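Zundance project group - minutes of the regular meeting
2020-11-24, small meeting room, and several of us on the phone line

The minutes from October were read and accepted with one change: the training run listed there as finished had in fact been stopped early and restarted the following Monday, so the numbers quoted in October belong to the restarted run.

1. Cloth handling results
The Rarnska side walked us through the comparison they have been promising since the summer, and it was a pleasure to see it on one sheet at last. Two policies were trained with the same network and the same settings. The first used 2000 demonstrations recorded with hand-held grippers, all at one table with one basket. The second used the same number, but spread over 11 setups with different tables, baskets and piles of cloth. On cloth and baskets that neither policy had met before, the second did clearly better, and most of the gain came in the first grasp. Once the fabric was properly held, the two were hard to tell apart.

There was a good long talk about why. The Bednárik group thinks the one-table policy has learned where the basket usually sits and reaches for that spot whatever is in front of it. Rarnska would like to shift the basket in small steps and see where the reach goes wrong before anyone writes that down as a finding, and the rest of us agreed that was fair.

2. Two-handed recordings
It was noted that people recording with both hands tend to let one gripper wait while the other does the work, and that the policy copies the waiting very faithfully. Trimming the pauses was tried on a small batch and made the motion quicker but rougher - the second hand came in too soon and tugged at the cloth. We will leave pauses in for now. Bednárik will mark them in the data so that they can be weighted later.

3. Ilum
The Ilum labeling tool now opens both wrist views side by side, which was warmly received by everyone who has had to flip between them. It still loses its place after 32 clips. A fix is expected before the next meeting.

4. Actions
Rarnska: basket shift test, 2 trials per position to begin with, more if the results disagree.
Bednárik: pause marks for the two-handed set.
Zundance: write up the comparison as a short note and send it round for comments, please, well before the holidays.

Next meeting at the usual time. Thanks to everybody who stayed on past the hour. 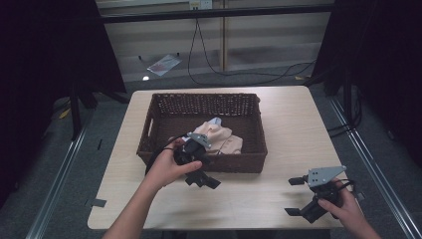 Did both policies in the comparison get the same amount of training data?
Each was trained on 2000 demonstrations, and only the variety of setups differed between them.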